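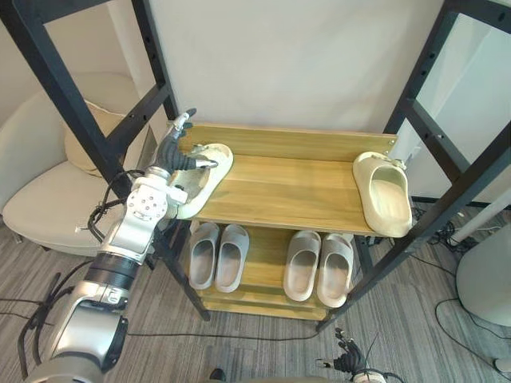 Setting up and looking after the shoe rack cell

Project report, second-year robotics maintenance module
Author: Bereket Alemayehu
Submitted 9/13/24

1. What the project covered

The cell is a two-armed robot that works at a shoe rack. Its task is to pick slide sandals off the shelves and put them back. I did not write the control software and I did not choose the robot. My part was to set the cell up so that it could be run by someone else, to keep it running through the project, and to write down what went wrong with it. The cell is called Tamiru on the booking sheet, so I use that name here. The control program is called Jindora.

The report follows the order I did the work in, except for the cable section, which I have put in one place although I came back to it several times.

2. The rack and the frame

The rack is wooden, with a raised back panel along the top shelf. It sits inside a black metal frame made from punched posts and bars. The holes make it easy to move a crossbar up or down, but they also make it easy to put one back in the wrong hole. I lost most of a morning to this. The right side had been rebuilt one hole lower than the left and the robot kept brushing the bar on its way out.

After that I put a dab of paint pen beside every hole that is in use. If a bolt is in a hole with no mark, something has been moved.

The floor is carpet. I would have liked a hard floor, but the room was the one we were given. The feet of the frame sink in a little over the first few days and then stop. Check the frame with a spirit level on the day it is put up, and again a week later. Do not calibrate the arms until the second check has been done.

A white panel stands behind the rack. It gives the cameras a plain background, and it should stay in place even when the cell is not being used, as it leaves a dent in the carpet and is hard to put back on exactly the same line.

3. The arms and hands

Each arm ends in a hand with black jointed fingers. The fingertips are a lighter silver colour and they are the part that wears. They pick up dust from the carpet by way of the soles, and a dusty fingertip slips on the rim of a sandal. I wiped them with a lint-free cloth and a little isopropyl alcohol before each session. Spraying anything straight on to the hand is a bad idea, as the joints are open at the back.

The wrist bolts were checked with a torque driver at the start of each week. Only one ever needed tightening, on the left wrist. It had worked loose enough to give a faint click when the hand turned over. The supplier, Nevano, sent a replacement bolt and a note saying to use a drop of medium thread lock, which I did. The click has not come back.

Daily check, as it is now taped inside the cupboard door:

Emergency stop pressed and released, robot reports the stop.
Both hands open and close fully with nothing in them.
Fingertips wiped.
Wrists turned slowly through their full range by hand, power off, feeling for any catch.
Cables looked at from the wrist down to the floor.
Rack pushed gently from the side. It should not rock.

It takes less than ten minutes once you are used to it.

4. Cables

This was the largest single cause of stoppages. A bundle of black cables leaves the wrist in a loop and hangs down beside the arm to the floor. The loop has to be there, because the wrist needs the slack when it turns. If the loop is too short the connector is pulled sideways. If it is too long it can hook over the end of a crossbar.

I tried three lengths. The first was the one the robot arrived with, and it was too tight with the hand held high by the frame post. The second was far too generous and caught twice in one afternoon. The third was set by moving the arm to its highest and furthest pose, leaving a hand's width of slack, and fixing the bundle there with a hook-and-loop strap. Plastic ties are not suitable - they bite into the outer jacket and you cannot adjust them.

The cables on the floor are not finished. Some still run under the rack and there is a tangle behind the right leg of the frame. They work, but anyone stepping in to reset the sandals has to watch their feet. I have asked for low-profile cable covers, and until they come the rule is that you go in from the front and do not step behind the rack.

5. Calibration

Calibration tells Jindora where the shelves are in relation to the arms. It is done by touching a fingertip to set points on the rack and storing each one. I used the ends of the top shelf, the screws in the back panel and the front corners of the lower shelf.

The screws turned out to be the best points, as they are small and do not move. The shelf corners are slightly rounded and two people will touch them in two different places. If I were starting again I would fit a small metal marker at each corner.

Recalibrate after any of these: the frame has been moved, a wrist bolt has been replaced, the rack has been knocked, or the arm has been stopped hard against something.

6. Gripping the sandals

The sandals are beige and grey, with thick soles. The hand takes a beige one by wrapping its fingers over the rim and tilting it up off the shelf. The thick sole helps, because there is plenty to hold. The trouble is in the amount of force. Too little and the sandal turns in the hand. Too much and the foam squashes, then springs back on release and lands crooked.

I logged 1,154 grasp attempts over the project. The robot dropped or missed the sandal in 463 of them, and most of those came before the cable loop was corrected and the fingertips were being cleaned daily. I should have changed one thing at a time. As it is I cannot say how much of the improvement belongs to the cable and how much to the cleaning.

The grip force setting that is saved now is called Gutimau in the menu. It was found by trial, starting low and going up in small steps. It is meant for these sandals only and should not be loaded for anything harder.

7. Work left to do

The cable covers need to be fitted and the tangle behind the right leg sorted out and labelled. The corner markers should be tried. The fingertips were still usable after almost 2,000 hand closures, counting the empty ones in the daily checks, but the left hand shows more wear than the right and I would order a spare set before May.

The paint pen, torque driver and spare straps are in the top drawer. The grasp log is kept with the calibration files, and the next person should carry on from the last line in it.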